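Week 5 notes: Paper, sizing and surface
Intro to Book and Paper Care, Pendton campus

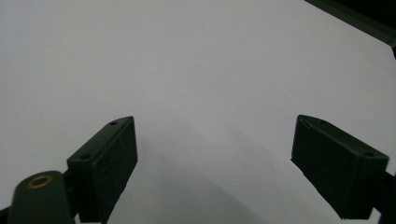

Carrying on from fibers. Last week = what paper is made of. Today = what gets put in it and on it, and why that matters when you have to repair it.

Sizing. Raw sheet with no size (waterleaf) drinks ink like a blotter. Size slows that down. Two ways to do it:
- internal: mixed into the pulp before the sheet is formed
- surface: finished sheet dipped or coated after

Older European papers mostly gelatin, surface. Dipped in warm size, hung up, dried. Gives that crisp rattle when you handle it. Later on, alum-rosin size, internal, cheap, fast. Also acidic. This is the big one for the exam. Alum + damp air = acid, acid cuts the cellulose chains, short chains = brittle paper. Ground wood pulp makes it worse but the size alone will do damage.

Modern alkaline sizes work in neutral or slightly alkaline stock so you can add chalk as a filler. Chalk also acts as a reserve against acid later.

Fillers. Clay, chalk, titanium dioxide. Make the sheet whiter, smoother and more opaque. Too much and the sheet gets weak, less fiber to fiber contact. Coated papers (art books, magazines) are a seperate problem. If they get wet and dry shut, the pages block together. Freeze first, ask questions after.

Finish. Hot pressed = smooth. Cold pressed = some tooth. Rough = left as it came off the felts. Calendering is passing it between rollers, more passes more shine. Know the difference between gloss from rollers and gloss from coating.

Whiteness. Optical brighteners glow blue-white under UV. Mostly after the second world war, so handy for dating, but a repair or a mount can carry them too so check the whole thing before you say anything.

Case: the Durnonell ledgers. 14 volumes, over 3000 leaves. Vols 1 to 13 gelatin sized rag, good shape, some foxing at the edges. Last volume alum-rosin, corners snap when turned. Same shelf, same room, same handling. Compare the two sample leaves in the tray and write down the difference in fold, sound and color. Do NOT fold the last volume leaf, use the offcut.

Testing, quick version:
- water drop on an offcut, time how long it takes to sink in
- pH pen, offcuts only, the mark is permanant
- raking light for surface

Reading: Dwivedi handout, up to page 29. Skip the Mindora mill section, we get to it in August with the field trip.

Next week: adhesives. Bring an apron. Wheat starch paste has to be cooked ahead so be on time.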